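Section 6. Teaching a Two-Arm Station to Pack and Unpack Groceries

Read Section 5 first. If you skipped it, the station will find out before you do.

The Demik software treats groceries as one chore. You will soon learn to think of it as four: find the bag, open the bag, reach into the bag, and let go of things. People do all four while talking on the phone. Set aside an afternoon.

6.1 Before you start

1. Clear the table of anything you are fond of.
2. Check that both arms are tight on the rail. Give each base a firm push. It should not push back.
3. Lead each cable along its arm with enough slack for a full turn of the wrist. A cable that looks a little too long is the right length.
4. Stand a paper bag near the middle of the table, mouth up. Put the basket to one side, where one arm can get to it without crossing the other.
5. Set out light, unbreakable goods. Bagged snacks and plastic cups are fine. Eggs are covered in Section 11, under Cleaning.

Note: Paper handles fall wherever they like. Leave them. If you fold them neatly out of the way every time, the station will learn that bags come with a person who folds handles.

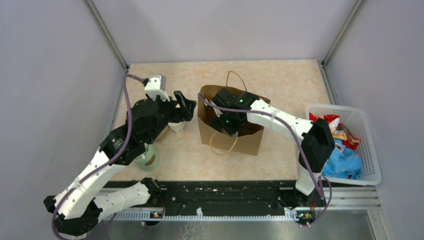

6.2 Recording a run

1. Open Filesix and start a new task. Give it a name you will understand in February. "test_new_final" is taken, several times.
2. Move one arm at a time until you are used to the controls. Two at once is like patting your head with somebody else's hand.
3. Lower the gripper straight into the bag. Going in at a slant catches the rim and the whole bag comes along for the ride.
4. Close the gripper slowly. Stop when the item is held, well before it is flat.
5. Lift, pause, move over, open. Keep the pause. It looks silly and it helps.
6. Save the run, including the clumsy ones. Mark those "recovered" or "failed."

Caution: Keep hands, sleeves and lanyards off the table while the arms have power. The stop button works best if you know where it is.

6.3 How many runs?

More than you want. Our own packing task took 473 runs before Lindiwe Modise would let us call it "working," and she made us put the word in quotation marks. Unpacking took 371. For a new kind of bag, plan on about 1000.

6.4 Is it ready for my kitchen?

No. It can empty a bag it has met before, onto a table it knows, at a pace that will let you make tea. It does not know that bread goes on top. Kagiso Motaung timed it against his eight-year-old and asked us to leave out the result.

If a run stalls with the gripper inside the bag, do not pull the bag away. Press Hold, raise the arm with the jog keys, and go to 6.5, Getting the Bag Back.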